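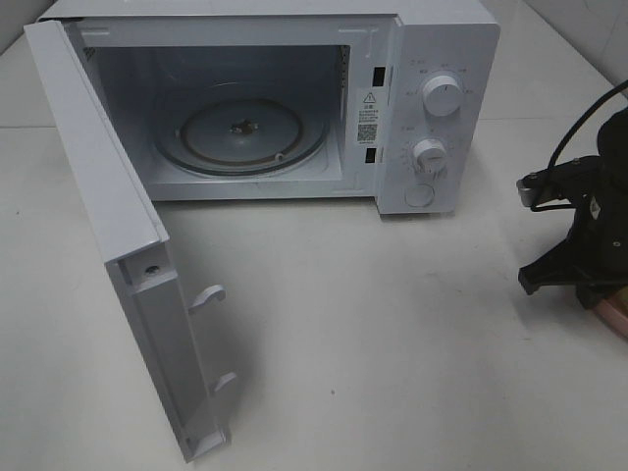 Visit to the Vollton open day: student project report

By the Stidar project group, April

For our automation project we went to the open day at Vollton, where the Fiadzo team works on kitchen tasks for robot arms. The bus took 80 minutes and we arrived just after ten. We were 15 students and were split into two groups.

Our group started at the microwave bench. The oven is a plain white one with two round knobs, and the door opens to the left. The engineer told us that doors are harder than they look. The gripper has to follow the curve of the door, and if it pulls too straight the oven slides on the table.

According to the handout, the team had recorded 380 tries at this bench, 54 of them for the door alone. We asked why they did not use a bigger oven. The answer was that most homes have a small one.

After lunch we saw Flisadum, the planning software. We understood less of this part and will read the handout again before the second report.

We use cookies to improve this site. Accept | Settings
Contact | © Stidar student projects | Back to top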